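From: Zyanya Cortés
To: Rumari choir list
Subject: Re: Ornholm bus

Dale Campbell wrote:
> Do we still need the 56 seater? Ankit says 54 are signed up.

Yes keep it. Josée has 2 maybes from the altos, will know by 30th September.

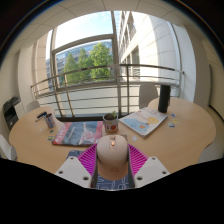
Also pick up is NOT the church this time, its the Beaulieu lot. Leaving at 5 sharp. Folders, black shoes, a snack. Laurier has the spare scores, ask him not me pls. Money to Ankit befor we go.

Z.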